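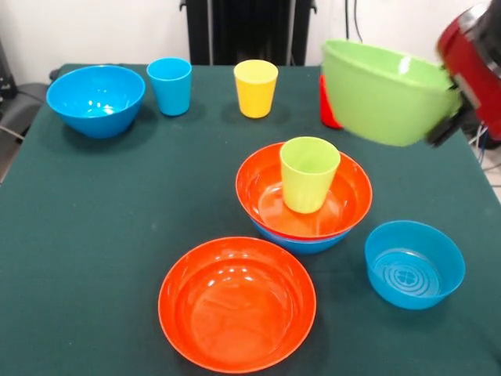
We had a great spring on the Dostomdale community lunch project, and your grant is the reason the kitchen is open at all! Since our last report we've served 1708 lunches, and 64 families are now signed up.

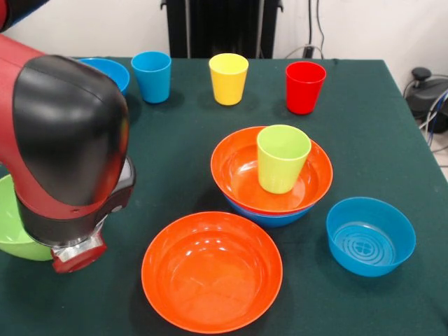
The Tuesday cooking class filled up in a day (15 places, all gone), so we'd love to add a second one. Rosico repaired the walk-in cooler under warranty, and we're still waiting on the Eyvindsson quote for the back door ramp.
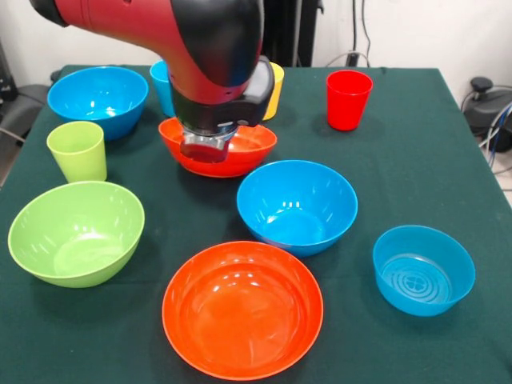

**Dostomdale, May**

Spending is on budget except for produce, which ran $100 over after we switched to the larger Clitell vegetable box. People are going back for seconds on greens, so we'd like to keep it. The ramp quote will follow as soon as it comes in.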